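# Duvet cover

A **duvet cover** is a big fabric bag that goes over a duvet, closed at one end with buttons, snaps, a zipper or ties. I grew up with a top sheet and a bedspread, so I came to these late, and I've been a bit obsessed ever since (my linen closet can confirm). In the US you'll also see it sold as a comforter cover, and in Britain the older word was quilt cover. They all mean the same bag.

## What it does

The cover keeps the duvet clean. You wash the cover the way you'd wash sheets, and the duvet itself only gets washed once in a while, which is lucky, as a down one takes forever to dry! Lots of people skip the top sheet completely once they have a cover. I did, and my bed takes me no time to make in the morning.

## Fabric and pattern

Cotton is the usual choice, either percale (crisp, a little rustly) or sateen (smoother, and warmer in summer than I'd like). Flannel is lovely in February and awful by June. Linen wrinkles the minute you look at it, but it gets softer every year and some people won't sleep under anything else.

Prints go in and out of style. My friend Impi Laitinen has strong feelings here and only buys solids. I'm a leaves-and-flowers person all the way, and I like a print on a white ground because it goes with every pillowcase I own.
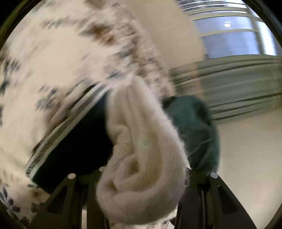 Storing covers is where most households go their own way. Some fold them flat and stack them by bed size, some tuck the whole set inside one of its own pillowcases, and some (me, for years) just shove everything on the shelf and hope. Flat folding suits thin printed cotton, the white kind with brown and blue-gray leaves on it, say, which creases along the fold and doesn't take up much room. Thick, fuzzy things are better rolled, like the cream-white roll next to the dark green bundle, and they can go at the bottom where the weight won't bother them. I try to keep dark fabrics away from the fleecy ones too, and yes, I still end up picking fluff off the navy.

## Getting it on

There are 2 common ways to do it:

- **The reach-in.** Turn the cover inside out, put your arms in to the far corners, grab the duvet corners through the fabric and shake the whole thing down over itself.
- **The roll.** Lay the cover inside out on the bed with the duvet on top, roll both up together from the closed end, flip the open end around the roll and unroll it.

I learned the second one from Urho Oksanen, and it took me three tries before the duvet stopped coming out sideways. It's worth sticking with if you've got short arms or a king-size bed. Corner ties help with both. If your cover doesn't have any, sew a loop of ribbon into each inside corner and a matching one on the duvet.

## Washing

Close the buttons or zipper before it goes in the machine. An open cover swallows socks, pillowcases and, in my house once, an entire bath mat. Shake it out before drying, or the middle of the wad stays damp while the outside gets toasty. I iron only the strip along the hem, and only when my mother is coming to stay.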